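Notes on Collecting Demonstrations by Remote Control
Thursday, August 8, 2019
Filed under: Teleoperation, Simulation

Readers of the previous entry asked for a fuller account of how the demonstrations for the kitchen tasks are recorded. The present entry sets out the procedure as it has stood since January, together with several observations that did not fit in the project report.

All demonstrations are performed by a person. The operator sits at a desk with one hand controller for each arm and watches the simulated workspace on a monitor. The controllers set the position and angle of the two wrists, and a trigger on each opens or closes the gripper. The software that passes these commands to the simulator is called Rasine. It was written by Ľudovít Havlíček, who continues to maintain it. I am responsible for the task list and for review of the recordings.

The tasks are short by design. An operator is given one written instruction, such as "move the lemon to the bin," and is asked to carry it out at a steady pace. Objects are moved to new positions before each attempt. An attempt is kept if the instruction was completed and neither arm struck the table. All other attempts are stored in a separate folder with a note of the cause.
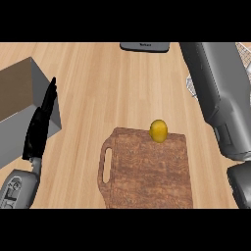
The simulated kitchen table, with the lemon at the upper edge of the cutting board and an arm on either side.

The lemon has proved more instructive than its size would suggest. When it rests near the edge of the board, the operator must decide which arm should approach and from what angle. Our two regular operators made this choice differently for several weeks. Halina Krawczyk preferred to use the nearer arm in every case. I had fallen into the practice of using my right hand, whatever the layout, and did not notice until the recordings were compared. A policy trained on both sets tended to start one arm, stop, and start the other. We have since agreed on the nearer arm, and the hesitation is much reduced.

The second observation concerns pauses. A person who is unsure of the depth of an object on a flat monitor will stop above it and make small corrections. These corrections are recorded along with everything else, and the trained policy repeats them. Operators are now asked to practice each new layout twice before recording. We considered removing the pauses afterward by script, but the results were uneven and the script has been set aside.

The current collection, which we call Clekell, holds 1,240 attempts, of which 1,000 were kept for training. In the most recent evaluation, the policy completed 81 of 100 trials with the lemon alone on the board. With a second object added, the count fell to 70. I regard the latter figure as the more useful of the two, and it will be the one reported in future entries.

Work for the coming weeks will be directed to tasks that require both arms at once, beginning with holding the board in place while an object is lifted from it. Ms. Krawczyk has prepared the written instructions. Mr. Havlíček is revising the trigger response, which several guest operators found too sensitive at the start of the grip.

Comments on the procedure are welcome below. Requests for the recordings should be sent by e-mail and will be answered in the order received.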